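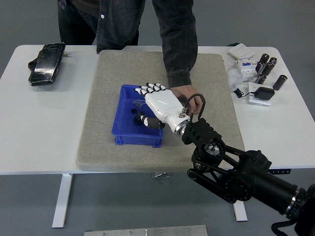
I love small-parts projects and I'm hooked on getting my sorting setup right, so please bring me your opinions! I build little motorized things (gears, wheels, tiny motors, the odd cube of plastic that has to go somewhere important) and the part I never planned for is the surface I work on. Mine is a white table with rounded corners, and the best change I've made to it so far is a big gray felt mat laid across the middle. The second best is the bright blue plastic bin with the ribbed sides. As you can tell from what's sitting in it, I'm still in the "everything in together" stage, with a crumpled clear bag, some little black parts and something motor-shaped all sharing one floor.

The felt has been wonderful. Gears used to skate off the bare tabletop and I'd be on my knees with a flashlight, and since the mat went down I've hardly lost one. It's quiet too! Setting parts down used to sound like somebody typing. And black parts are so much easier to spot against bright blue than they ever were in the gray drawer organizer I had before.

Where I'm stuck:

Is one open bin plus a mat a sensible way to work, or should I be using a lot of small compartments? I bought a set of 14 little lidded cups from the Drusirora catalog and I keep not using them. They slow me down, but maybe I gave up too early.

How do you keep felt clean? Mine picks up lint and tiny plastic shavings. I've been going over it with my hand, which moves the fuzz from one side to the other.

And what do you do with the clear stuff? Bags, cut-outs, scraps of film. They end up in with the good parts and I'm always scared of throwing out something that matters.

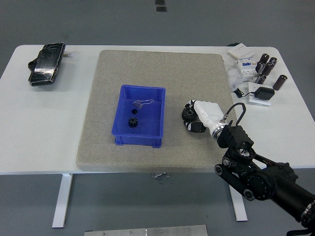 Blue plastic and gray felt in use, small gear toward the front, clear cut-out piece near the back, phone off the mat on the left.

Edited to add: several people asked about the size of the table. It's big enough that the mat leaves bare table on both sides, and that's where the electronics go, over in the back right corner. I'd like to keep that split if I can. Thank you all, I'm reading every comment!

asked by gearsandfelt, Stasville
viewed 1,903 times
tagged: workspace, small parts, storage, felt

3 answers

tinytorque
2,279 points

Oh, I'm so glad somebody asked this, I've been fiddling with the same setup for years and I could talk about it all evening.

Keep the open bin. People jump straight to compartments and then spend the whole session opening and closing lids. For a job that's in progress, one shallow open container with a handful of parts in it beats a wall of cups, and I'd only add a second one when you have to move things around to find what you want. With two I do "not checked yet" in one and "checked and ready" in the other, in different colors so I can't mix them up at eleven at night. Your 14 cups are still useful, but for storage after the job. Fill them when you pack up, put the lids on, stick a bit of masking tape on top and write what's in there. They stack in a shoebox.

You're dead right about color. I tried a white bin first and white nylon gears vanished in it. Blue works with black, white, brass, steel, nearly anything you'd meet in this hobby except blue wire, and you can always lay blue wire on the felt.

Cleaning the felt, in the order I'd try it:

Take it outside and give it a good shake. Check it for parts first. Please check it for parts first.

Lint roller, the sticky kind with tear-off sheets. Roll in one direction. Do a final look at each sheet before you toss it, you will find a washer on there sooner or later.

Vacuum with a piece of old stocking pulled over the hose end and held with a rubber band. The fuzz mostly goes through and any little gear stops at the stocking.

If it's really grubby, cool water with a drop of dish soap, dab it, roll it in a towel and dry it flat. I wouldn't put it in a machine. Mine came out a different shape, more of a potato than a rectangle, and it never lay flat again.

One more thing I'm fond of: turn the mat over now and then. The side you work on gets a bit polished where your hands rest, and the other side feels brand new.

Clear scraps I deal with as they come off. I keep a yogurt tub at my left elbow, and anything transparent goes straight in. It doesn't get emptied until the project is finished and running. That way nothing you need goes in the trash on the first day, and it's out of your good parts in the meantime. Cut-outs especially are worth hanging on to, I've used them as spacers and as little windows.

Comments on this answer

gearsandfelt: The stocking trick!! Doing it tonight. And yes to the yogurt tub, I have about a hundred of those.

tinytorque: Let us know how it goes! Black stockings make it harder to see what you caught, so go for a light pair.

leite_bench

just use a muffin tin. 12 holes, free if you already own one, washes in the dishwasher. put a sticky note in each hole

Comments on this answer

tinytorque: I like a muffin tin for screws, but the round bottoms make flat gears hard to pick up. Magnets underneath help if your parts are steel, but they do nothing for plastic.

leite_bench: fair. tip it out on the felt then

oldpegboard

I'm a big believer in the felt as well, so this is mostly to add a few things that haven't come up.

Thickness matters more than people expect. Thin craft felt bunches up under your wrist and then everything on it slides toward the wrinkle. A thick one stays put by its own weight. If yours creeps, cut a piece of the rubbery mesh they sell for going under rugs and put that between the felt and the table. Mine hasn't budged since, and I lean on it like a kitchen counter.

Keeping the electronics off the mat and in the back corner is a good habit and I'd stick with it. Felt can build up static in dry weather, and bare boards don't enjoy that. I do my mechanical work on felt and anything with a circuit board on a proper static mat on the other side. If you can't fit both, a bare patch of table with the board in its bag is all right until you need it. I'd also keep board bits out of the blue container altogether. A gear won't mind what it sits next to but a board might.

I'd move the phone further away, too. It's easy to sweep it off with an elbow when you reach across, and the screen looks like it has been through enough already! Mine lives on a shelf above the bench, which also stops me from looking up just one quick thing and surfacing an hour later.

For the cups, I agree with the advice to save them for afterward. The one place I do use them mid-job is for parts that look alike and aren't. Two gears with nearly the same number of teeth will get swapped, I promise you, and it will be the last thing you suspect. Put one kind in a lidded cup until its turn comes.

Low sides are worth looking for if you get a second container. Deep bins are lovely for storage, but you end up pinching at the bottom with your fingertips and knocking over whatever you had standing up. The hardware place out at Zorkwood had shallow ones in a bucket by the register last September, several colors, very cheap. A plastic drawer divider with no ridges inside works just as well. Run your finger around the inside corners before you buy. If your fingertip can't get into the corner, you won't get a tiny gear out of it either.

Last one is for the end of the day. I lift the bin off, look over the bare felt with a flashlight held almost flat to the surface, and every stray part throws a long shadow. Takes a minute, and I find something nearly every time.

Comments on this answer

gearsandfelt: The flashlight idea is so good! I tried it just now and found a setscrew I'd been missing since Thursday. Rug mesh is on the shopping list.

gearsandfelt: Also moved the phone. You have a point about the screen.

oldpegboard: Setscrews are the best thing to find, congratulations! Check under the mat as well, they get in at the edges.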